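Nachtschicht in Clerkemdale
Kurzgeschichte, 16. September 2025

Der Bus hielt nicht. Hendrik Desmet stand mit dem Koffer im Regen und sah ihm nach, roten Lichtern, dann nichts mehr. Clerkemdale, stand auf dem Schild. Darunter hatte einer mit Filzstift etwas geschrieben, nicht mehr zu lesen.

334 Kilometer seit heute früh. Dreimal umgestiegen. Und jetzt das, eine Haltestelle, ein Feld, weiter hinten ein Licht.

Er ging auf das Licht zu. Was sonst.

Das Haus der Boersma lag am Ende der Straße, wie in dem Brief beschrieben. Grünes Tor, Klingel kaputt. Er klopfte. Klopfte nochmal. Drinnen lief ein Radio, irgendein Fußballspiel, dann Schritte.

»Sie sind der Bruder«, sagte sie.

»Ja.«

»Sie sehen ihm nicht ähnlich.«

Sie ließ ihn trotzdem rein. Flur, nasse Jacken, Geruch nach Zwiebeln. In der Küche schob sie ihm einen Stuhl hin und stellte Essen auf den Tisch, ohne zu fragen. Kartoffeln, Wurst, Senf. Er aß alles. Er aß schnell, wie früher, als sie zu viert gewesen waren und der Vater nach zehn Minuten abräumte.

Die Teller, dachte er. Wim hatte immer über die Teller gejammert. Weiß, zerkratzt, keiner wie der andere, weil die Mutter sie einzeln auf dem Markt kaufte. Jeder hatte seinen. Wehe, man nahm den falschen.
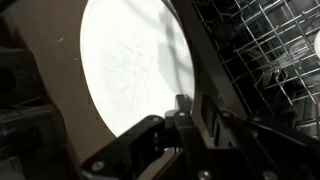 Zerkratzt vom Besteck vieler Jahre, vielleicht.

»Er hat 2.000 dagelassen«, sagte die Boersma. »In einem Umschlag. Für die Miete, hat er gesagt. Aber so viel war das garnicht.«

»Wie viel war es denn?«

»578 im Monat. Mit Strom.«

Hendrik rechnete. Rechnen half. Drei Monate und ein Rest. Dann wäre er bis November geblieben, oder er hatte bleiben wollen, oder er hatte einfach gegriffen, was da war, und war los. Bei Wim wusste man nie.

»Und die Arbeit?«

»Bei Sidex. Nachts. Die fahren einen mit dem Bus hin, rüber nach Clisdale, und morgens wieder her.« Sie drehte das Radio leiser. »Am Donnerstag ist er eingestiegen. Und morgens nicht ausgestiegen. Mehr weiß ich nicht.«

Sie nahm ihm den Teller weg. Er wollte aufstehen, helfen, sie winkte ab. Also sitzen. Regen am Fenster. Er sah auf ihren Rücken und dachte, dass sie müde war, und dass sie das alles schon jemand anderem erzählt hatte, der Polizei wahrscheinlich, und dass die auch hier gesessen und gegessen hatten.

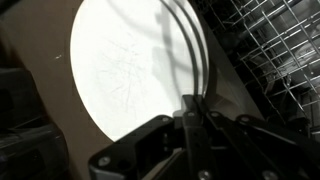 »Hat er von mir gesprochen?«

Lange nichts. Wasser lief. Sie stellte es ab.

»Einmal. Er hat gesagt, Sie schulden ihm was.«

»Ich ihm?«

»So hat er's gesagt.«

300. Das wusste er sofort. Dreihundert, vor elf Jahren, für das Moped, das dann nie gekauft wurde. Er hatte es vergessen, zurückzugeben, erst vergessen und später nicht mehr vergessen, nur nicht getan. Eine Sache, die man im Auto denkt und an der Ampel wieder verliert.

Er griff in die Jacke. Zählte Scheine auf den Tisch, die nassen obendrauf. Die Boersma sah zu.

»Was soll ich damit?«

»Falls er kommt.«

»Und wenn nicht?«

Er wusste es nicht. Er schob das Geld unter das Salzfass. Draußen fuhr etwas Schweres vorbei, die Gläser im Schrank klirrten leise. Der Bus, sagte sie. Der Sidexbus, der holt die Nachtschicht, unten am Brunnen, in fünf Minuten.

Hendrik war schon im Flur. Jacke, falscher Ärmel, nochmal. Den Koffer ließ er stehen.

»Die nehmen Sie nicht mit ohne Ausweis!«, rief sie.

»Dann geben Sie mir seinen.«

Er hatte es nur so gesagt. Aber sie blieb in der Küchentür stehen, die Hände im Geschirrtuch, und dann ging sie an die Kommode und zog die oberste Schublade auf. Plastikkarte an einem blauen Band. Wims Gesicht, schlecht belichtet, Mund halb offen.

»Er ist ohne los«, sagte Hendrik.

»Ja.«

»Sie haben gesagt, er ist in den Bus gestiegen.«

»Ich hab gesagt, was er mir gesagt hat, dass ich sagen soll.« 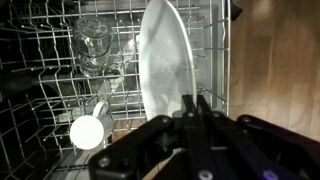 Das Radio. Jemand hatte ein Tor geschossen, die Stimme überschlug sich, ganz klein, wie aus einer Dose. Hendrik hielt die Karte in der Hand. Er hätte schreien können. Er hätte sich auch wieder hinsetzen können, das war das Merkwürdige, beides ging.

»Wo ist er?«

Sie schaute nach oben. Nur kurz. Zur Decke, dann wieder auf das Tuch.

Die Treppe hatte vierzehn Stufen, er nahm immer zwei. Oben ein Gang, zwei Türen, unter der hinteren ein Streifen Licht. Er blieb davor stehen und bekam kaum Luft, vom Laufen, vom Senf, von allem. Drinnen knarrte ein Bett.

»Wim«, sagte er. »Ich hab die Dreihundert dabei.«

Nichts. Der Regen auf dem Dachfenster. Unten drehte sie das Radio ab, und er hörte den Bus am Brunnen halten, die Tür, Stimmen, die Tür, und wieder anfahren.

Dann der Schlüssel. Einmal rum, geklemmt, nochmal.

»Du hast mich ja schön warten lasen«, sagte sein Bruder.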